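Aug 6, 2022
By Trevor Petrenko

Workshop notes: gripper rebuild on the Kevotholm arm

The second gripper for the Kevotholm arm is now fitted and has replaced the first, which lost its grip whenever the finger screws worked loose. Rhonda Dufour redrew the finger mounts and Darlene Lachance did the wiring. The fingers are no longer a matched pair. One is a narrow post, the other a flat plate with rectangular cutouts, and both are black. The post gets into tight places beside a part and the plate gives the part something broad to sit against.

The drive is a Kunex servo with a 30 mm stroke between fully open and fully closed. We first ran it at full current, which closed the fingers faster than the control loop could read them. It is now limited to 70 per cent and the closing speed has been cut in the same settings file. Anyone using the old file from the shared drive should delete it. 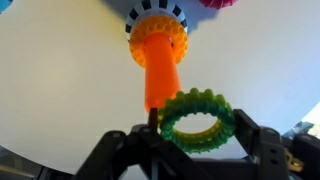 Soft, bumpy toy parts are harder to hold than the machined blocks we used last year. A translucent ring with small bumps all over its outer edge touches the fingers at a few points only, so the force reading jumps as it settles. Rhonda's filter averages the reading over 500 ms before the arm is allowed to lift. This makes each pick slower. The delay can be shortened once the mounts have been shown to stay tight.

Placing a ring over a peg is a separate problem. The opening has to be level and centred before the arm moves down, and a ring gripped by its sides can tilt. The present routine stops above the peg, turns the wrist to level the ring and then lowers it. The wrist offset is stored as 866 encoder counts from the home switch. It must be measured again after any work on the last joint, including a simple change of cable.

Two jobs remain. The Cloutier bracket on the wrist flexes under load and needs a stiffening rib, which Chantelle Buthelezi is drawing. The Iltell controller board still drops its serial link when the compressor starts. Mélanie Penner has moved it to a separate supply and would like a note of the time if it happens again.

The arm stays on the long bench until November. Please leave the emergency stop within reach of the keyboard and switch off at the wall after use.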